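Walking Club Notes: the winter series is back!

What a start to the year. We had our first proper Tuesday evening walk of the season on 3 February 2026, and if you missed it, please come to the next one, because the mood was wonderful. Cold, clear, a bit of moon over the reservoir, and a very long line of headlamps winding up through Cetcombe like a slow train. I kept stopping just to look back at it.

For anyone new to these pages, the winter series began in November as a small idea of Lwazi Moodley's. He wanted a reason to get out of the house after work when it's dark by five, and he figured a few others might too. The plan was one loop, easy pace, home by nine. We now have 60 names on the list! Not everybody comes every week (thank goodness, the parking lot would never take it) but it's a lovely crowd and the ages run from middle school to well past retirement.

The route, since several of you asked, goes like this. Start at the lower lot, take the gravel road past the pump house, then go left at the fork onto the Ehlers trail. It climbs steadily through the pines to the overlook, which sits at 1140 feet. From there you drop down the back side on the old logging road and follow the water all the way home. Alfredo Estrella has been up there with loppers two weekends running and the brambles on the back side are so much better. The stretch by the second culvert is still soft, so stay on the uphill edge there and you'll keep your ankles clean.

Kagiso Gumede led the front group and has agreed to keep doing it through the end of March, hooray. She sets exactly the kind of pace I like, where you can talk the whole way up and only have to stop talking for the last bit. Reinaldo Lopes walks at the back with the spare lamps and the thermos. If you're feeling slow, or your knee is grumbling, drop back and keep him company. He knows every owl on that hill by its call and we heard 3 of them before we even got to the overlook.

Now, shoes! I promised to write something about shoes, and I have been looking forward to it all month.

Most of the questions I get are from people who think they need to spend a lot before they can join us. You don't. The gravel road and the logging road are fine in any sturdy sneaker with some tread left on it. The Ehlers trail is rockier, and once there's ice on it I'd want something stiffer underfoot, with a real heel. If you have old hiking boots in the garage, bend them hard in your hands before you trust them. Soles dry out and let go, and it's a long hobble back from the overlook with one flapping (ask me how I know).

Try new shoes on at the end of the day, in the socks you'll really walk in. Lace them up fully and find a staircase or a ramp. If your toes touch the front on the way down, go up half a size. Then wear them around the house for a few evenings before you bring them out to the hill.

And afterward, please be kind to them. Knock the mud off once it's dry, pull out the insoles, loosen the laces all the way, and stuff the toes with newspaper. Keep them away from the radiator, however tempting it is. Change the paper in the morning if it's damp. Then give them a place to live with some air moving through it. I used to pile everything in a plastic tub by the back door and the smell by spring was something else. An open rack is such an improvement, and you can see at a glance which pair you're after when you're running late. Reda Benkirane moved his whole family over to one this winter and is now a complete convert, to the point of bringing it up on the climb.

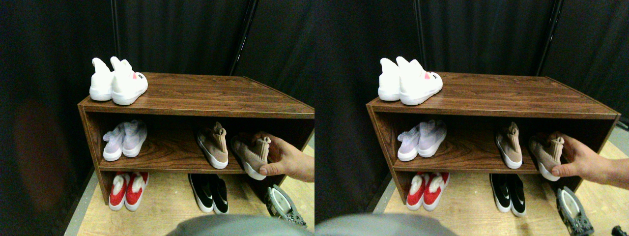
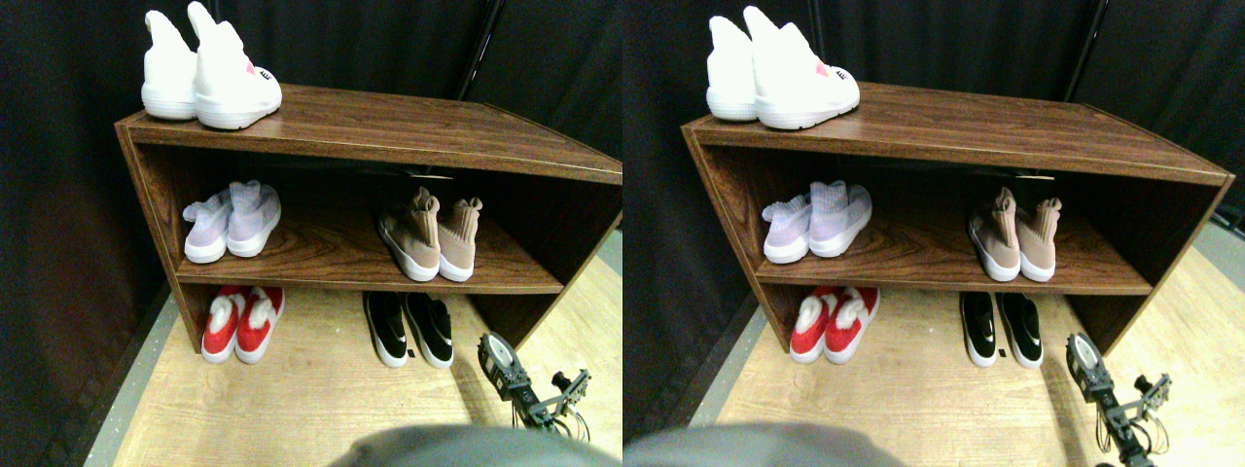
Shoes on an open rack, with white high-tops up on top.

A few last things. The shoe swap table will be at the lower lot again before the next walk, so bring whatever the kids have outgrown, clean and tied in pairs. We had 23 pairs go to new homes last time, including some barely worn boots in small sizes, which are always the first to disappear. Adult sizes are very welcome too.

Headlamps: charge them the night before, and tip them down when you're talking to someone. My eyes thank you.

If the forecast calls for freezing rain, Lwazi will send a message by four in the afternoon. No message means we're walking. Meet at the lower lot at six thirty, and bring a friend if you can!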